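Home | About | Exhibits | Gallery | Visit | Contact

Print this page | E-mail this page

The Kendley Paper Room: Sheets, Wraps and Folded Goods

Posted 27 January 2022

The Kendley Paper Room holds printed and decorated papers of the kind found in most homes and most shops: gift wrap, shelf liner, box blanks, tissue, envelopes and the patterned sheets sold for folding and craft work. The room opened to the public in December, following the transfer of the Gedetti stationery stock and the first part of the Plindness sample books. This gallery page introduces the collection and the way in which it is stored, sorted and shown.

Printed paper of this type is seldom kept. It is made to be cut, creased, taped and thrown away, and the pieces that survive have usually done so at the bottom of a drawer. The collection therefore contains few complete sets. Where a full run of a pattern is present, the sheets are kept together and are not divided between the display shelves and the drawers.

Visitors will find the gallery arranged by use. Wrapping papers are placed nearest the entrance, followed by papers for lining and covering. Sheets intended for folding, cutting or assembly occupy the far wall, where the shelving is darker and pale papers are easier to see. The Cropper cabinet, a set of shallow drawers named for the shop in which it stood, remains in use for items too large to lie flat on a shelf.

About the Displays

The current display includes 65 patterns. They range from plain two-color stripes to character papers, which are among the most frequently requested items in the room. Each pattern is listed in the printed guide at the desk, together with its approximate size and its intended use where this is known. Patterns whose use has not been established are listed under "General."

Sheets are shown without frames or sleeves wherever their condition allows. Paper behaves differently when it is left open to the air -- corners lift, creases relax, and a stack that was square when it was set down may need to be straightened again. The displays are checked each morning before opening and again at the close of the day. Minor curling is accepted and is not treated as damage.

Stacks are fanned so that more than one edge can be seen. This method was used in the Gedetti shop, where customers chose by pattern first and by weight second, and it has been kept for the folding papers. Wrapping papers are rolled or hung, according to length.

Clear boxes and organizers are used on several shelves to hold small items that would otherwise slide. Visitors are asked not to move these containers. Loose sheets on the open shelves may be handled with clean, dry hands, one sheet at a time, and should be returned to the shelf from which they were taken.

Sorting and Placement

New material is received at the long table, where it is separated by pattern and then by size. A sheet is first laid flat with the printed side up. Its edges are inspected for tears, and any printed marks for folding or cutting are recorded before it is placed with others of the same design. Sheets with such marks are kept apart from general wrap, even where the pattern is identical.

Placement on the shelf is the final step. A sheet is held at opposite sides and lowered level, so that it does not buckle in the middle. Sheets that have been stored in rolls are rested under boards for two days before display. In all, 47 patterns from the Plindness sample books have been sorted in this way, and the remainder will follow as space permits.

Gallery

Folding and Craft Papers, Far Wall 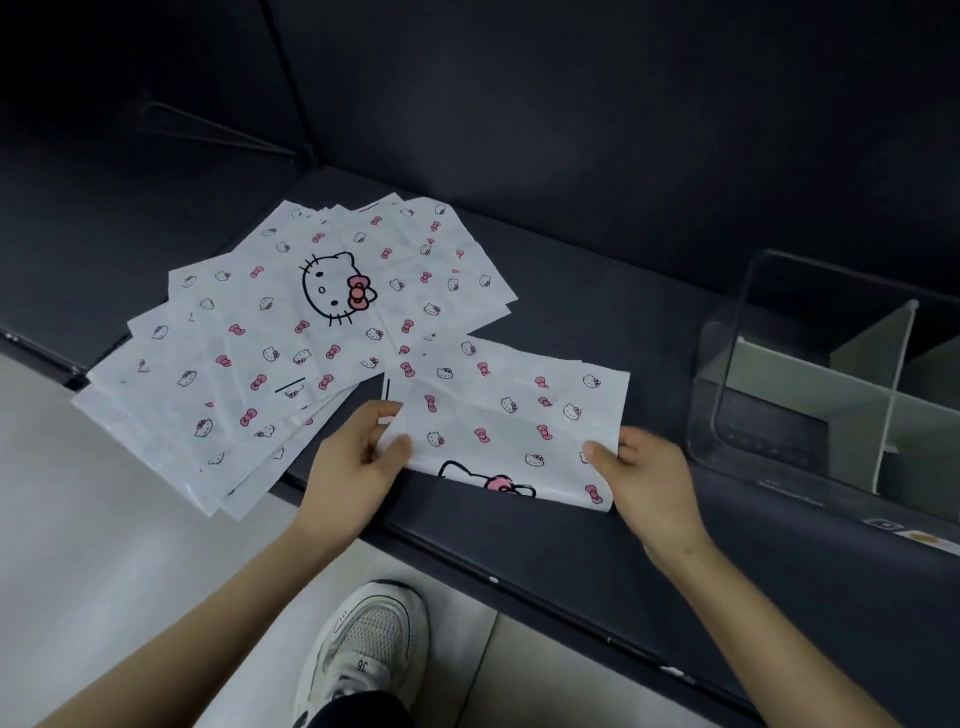
Hello Kitty sheets with pink bows, one held flat on the dark gray shelf beside a fanned stack of similar sheets. Short black lines, apparently fold or cutting guides, appear on some of the sheets.

Character papers are among the lightest in color in the room and are placed against the gray wall for that reason. The small repeating pattern serves as a background to the larger face, an arrangement common in papers of this class. Related sheets in other patterns are listed in section 4 of the printed guide.

Care of Similar Papers at Home

The room receives regular inquiries on the storage of printed sheets. The following general guidance is offered.

Store sheets flat, in a drawer or shallow box slightly larger than the paper itself. Keep them away from direct sun, which fades pink and red inks before others. Do not use rubber bands or metal clips. A creased sheet may be placed between two pieces of plain white paper under an even weight and left for several days; an iron should not be used on printed paper of any kind.

Tape should be avoided -- it yellows, and it cannot be removed from most coated papers without lifting the print.

Visiting and Use of Images

The Paper Room is open during the regular hours of the Kendley building. Admission is included with general entry. School groups are received by prior arrangement and are asked to keep bags and drinks in the outer hall.

Images on this page may be printed for personal and classroom use. Requests for any other use should be made in writing to the Kendley Paper Room. Offers of printed papers, including partial sets and single sheets, are also considered in writing, and a short note of where and when the paper was bought is appreciated.

Print this page | E-mail this page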